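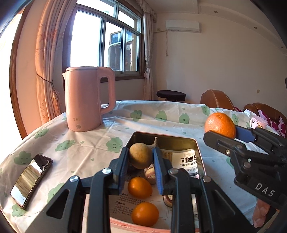 The hand grip closed on a speckled fruit over the tin, kumquats underneath. Blue ribbed pads fitted.

Flernance Hand Grip, build kit and plans
Kit code FL-29
Price: 100 dollars, or free if you print it yourself and keep your complaints local
Status: in stock, 2 kits left from the April batch
Page last changed November 12, 2024

What you get

The Flernance is a two-finger grip you hold in your hand and squeeze. Both fingers close together on mirrored linkages, so whatever you are picking up ends up in the middle whether it wanted to or not. We built it to teach our bench arm, Cheon, how to pick things up. Cheon carries the same fingers on its wrist, so a grasp you can do by hand is one the arm at least has no excuse for.

In the box:
Two printed finger linkages, black, left and right
Handle halves and trigger
Round-headed pivots, plus spares
Ribbed finger pads, blue, one pair
Return spring
Bag of screws, sorted (by Gun-woo, so sorted well)
One page of instructions that used to be four

Not in the box: the camera, the camera mount screws, the arm, fruit.

Why fruit

We tested on blocks for most of a winter. Blocks are wonderful. Every grasp works, the graphs go up, and then you hand the thing a kumquat and find out what you have built. Fruit is round, the skin can be slick or dull depending on what you bought, and it sits against other fruit in a way that blocks have the decency not to.

Our usual test is to take pieces out of a container one at a time and set them on a cloth. The tin makes it harder. A shiny inner wall throws highlights all over the camera view, and the rim punishes anyone who comes in too low. Printed paper at the bottom slides around if you press on it. If your arm can clear a tin with paper in it, a bin of parts should feel like a holiday.

Large oranges are the top end of what the stock fingers will take. They do fit, with some attention to where you put the pads. Grapes are below the bottom end. Please stop writing to us about grapes.

Pads

The ribbed pads are the part that took longest and look like it least. Yakubu Ibrahim molded the first set flat and smooth, and they held everything beautifully until the fruit was tilted, at which point they held nothing. Ribs fixed most of that. They run across the finger, and a matte rind seats against them with very little squeeze.

Pads wear. Ours get swapped when the ribs go shiny at the tips. Replacement pairs come in the same blue and are listed under Vonell Pads on the parts page. We tried black ones, and the tracking software could no longer tell pad from finger, so blue it stays. If your tracking depends on a different color, the mold file is in the download and you may pour whatever you like.

Linkage

The outer arms have a triangular cut-out. People ask if it saves weight. It saves a little. Mostly it lets you reach the lower pivot with a driver after assembly, a need we discovered after assembly.

Do not overtighten the pivots. The fingers should fall open under their own spring with the trigger released. If they stay where you left them, back each pivot off an eighth of a turn and try again. If they flop about like a wet sock, you went too far the other way.

Printing your own

Print the arms flat, in anything tougher than basic PLA. PETG is fine. Four walls, 40 percent infill, no supports except on the trigger. The handle halves will come out slightly warped on an unheated bed and Gun-woo Woo will tell you this does not matter. It matters a bit. Clamp them while the screws go in.

Hole sizes are drawn for our printer, the Nirnbridge in the shared shop, and it prints small. There is a test coupon in the download. Print it first. It uses hardly any filament and has saved several friendships.

Recording with two

Most people start with one grip and end up with a pair. With two you can steady one piece while you work on another, or record two people at the same table if they get along. Each handle needs its own camera and its own clock check at the start of the session. We clap. It is not elegant, but the spike in the audio is easy to find.

A kitchen table is a perfectly good work surface. A patterned tablecloth gives the camera something to hold on to, and creases don't seem to bother it. Plain white cloth gave us drift. Strong window light will blow out part of the view, so draw a curtain if the tracking starts to wander.

Our own recordings stand at 1,484 picks, good ones and otherwise. The otherwise are labeled. You can have the lot on request, though you will need to bring a drive.

Known problems

The trigger squeaks in dry weather. Silicone grease, small amount, kept well away from the pads.
Long sleeves get into the linkage.
Left-handed use works but the cable comes out on the wrong side. A mirrored handle is drawn and not tested.
The older kits shipped with a spring that was too stiff. If your hand aches after twenty minutes, ask for the new one and we will mail it.

Ordering

Send a note through the shop form with your name, where it is going, and whether you want printed parts or just the hardware bag. Kits go out when somebody is next walking past the post office. Returns are accepted if the kit is clean. Orange juice counts as not clean.

Related parts: Vonell Pads (pair), pivot set, return spring (soft), Cheon wrist adapter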